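Hi! Stomero is my pile of film synopses, tidied up enough that other people can use it. It started as a spreadsheet for the film club in Berge and got out of hand sometime last October.

## What's in it

There are 440 feature films in here, mostly Nordic, Baltic and Eastern European, with 610 plot summaries between them. Plenty of films have just the one. A few of the famous ones have four or five, because every festival booklet wanted its own version (and they disagree wildly on who the main character is).

Everything lives in two files:

- `films.csv` has one row per film: title, original title, country, year, director, running time, genre tags
- `synopses.csv` has one row per summary, linked by `film_id`

The column called `mood` was my bright idea and I regret it a little. It's filled in for maybe the first third of the alphabet. Use it if you like, but please don't build anything serious on it! 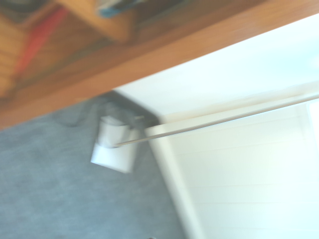
*Orange-brown wood, pale planks and a slanted strip of red.*

## Where the text comes from

Most of the summaries were typed up from printed club programs, and the rest were written by members of Jurkar, our little mailing list, who watched the films and sent in a paragraph. Everybody who wrote one agreed to have it shared. Spelling has been fixed, opinions haven't. If a summary calls the last half hour "a long walk in a wet coat," that's how it came in.

I kept a summary whenever I could match it to a film by title and year. Remakes gave me a lot of grief. There's one ferry comedy that was made twice with the same title and nearly the same cast, and I've swapped those two rows back and forth more times than I'd like to admit.

## Titles, ugh

Original titles are in the Latin alphabet only. For Russian, Ukrainian and Bulgarian films I ran them through Erker, a small transliteration script that sits in `tools/`. It handles soft signs badly and drops them at the end of a word. You can rerun it like this:

```
python tools/erker.py films.csv --column original_title
```

English titles are whatever was printed on the program. If a film never got an English release, I left that cell blank. I didn't want to make up a translation and then see it quoted somewhere as the real thing.

## Spoilers

Yes, lots. The `spoiler` column says `y` when the ending is given away, `n` when it isn't and `?` when I haven't seen the film and can't tell. Ebbe Ekström went through the war films and the crime films, so the flags there are in good shape. Family films are still mostly question marks.
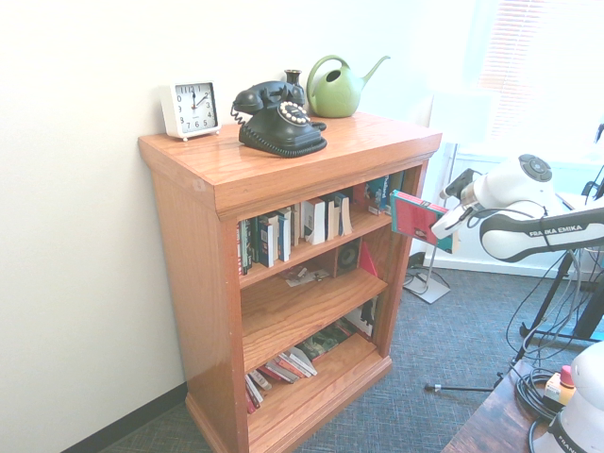 Sverre Björklund wrote in to say that a war film summary which tells you the ship sinks in the first reel shouldn't count as a spoiler, and could I please stop flagging those. Fair point! As of this version, anything that happens in the first 20 minutes gets an `n`. Some older rows may still follow the old rule, so open an issue if you spot one.

## Known problems

- Running times come from the programs, and a few of those include the intermission
- Co-productions list only the first country
- 18 films have no director, since the page was torn or the name was spelled three different ways and I gave up
- A handful of summaries stop short with `[...]` because that's all that fit in the booklet. I've left them that way

## Using it

Do what you want with it, teaching and hobby projects included. Mention Stomero somewhere if you publish. Corrections are very welcome, and it helps a lot if you include the `film_id`, because searching by title gets me the wrong ferry comedy every time.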